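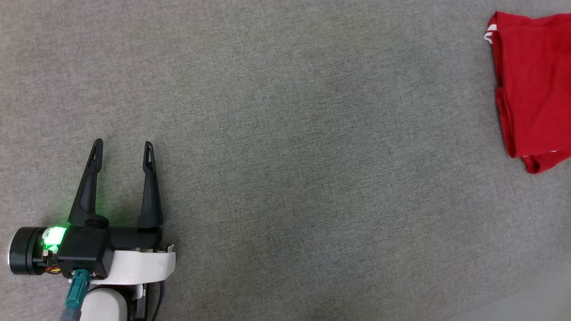
September, Tuesday. Open day, notes written up 17:40.

Setup done in the carpeted room. Arm on its mount, gripper on, Varnix controller on the cart behind the tape. Power up at 08:50, homing clean on the second try. First try stopped on joint 4 with a following error. Cleared it, lowered homing speed, no repeat all day. Log saved under openday/am.

Demo task: pick a garment off the floor, lift, hold, release into the bin. Red cloth for the first block. It gives good contrast against the gray carpet and the segmentation had no trouble with it. The gray sweatshirt was tried before doors opened and the mask kept bleeding into the floor. Left it out of the public runs.

Gripper settings at start of day:
- open width at max before approach
- close force limit 300 in controller units (not newtons, see the Gaillard sheet)
- approach speed at half of the lab value
- dwell 2 s after close, before lift

The dwell looks slow to visitors. Tried it at zero during the lunch break and the cloth slid out of the fingertips on lift. Back to 2 s for the afternoon.

Morning block. Groups came in from the Jarnau side, short talk at the tape, then a run. Most runs completed. Failures were all of one type: fingers close on a single thin fold near the hem, lift starts, fabric pulls through. Picks on a thick bunched part held. The planner scores grasp points by height above the floor and ignores how many layers are under the fingers. Known issue, already on the list from the Jakside visit.

One stop at 10:35. Gripper dropped off the bus, status went to fault, arm held position. Reseated the cable at the gripper end and restarted the driver. Came back at once. Suspect strain at the connector when the wrist rolls past its usual range. Limited wrist roll in the planner config for the rest of the day. No further dropouts, but that proves little over one afternoon.

Afternoon block. Changed the start pose so the arm begins well away from the cloth. People could follow the approach better and asked more useful questions. Costs a few seconds per run.

Questions worth keeping:
- Can it tell a shirt from a towel? No. Grasp points only, no classes in this build.
- Why not suction? Air goes through the fabric. Might try it on coated material.
- What happens if somebody steps over the tape? Operator stops it by hand. The scanner is not wired in on this cart. Should be before the next visit.
- Does it fold? Not yet. Needs 2 arms the way we plan it.

Two visitors from Gaillard stayed after the last group and wanted the force traces. Told them I would check whether we can share them. They run similar fingers and see the same pull-through on thin hems.

To do:
- strain relief on gripper cable, then remove the roll limit and retest
- layer estimate in grasp scoring
- save video and joint log with the same clock, offset today was visible by eye
- print a bigger sign for the tape line
- return cart key

Packed up 16:55. Controller config from the afternoon saved as openday/pm. Do not merge it into the lab branch, the approach speed is wrong for anything else.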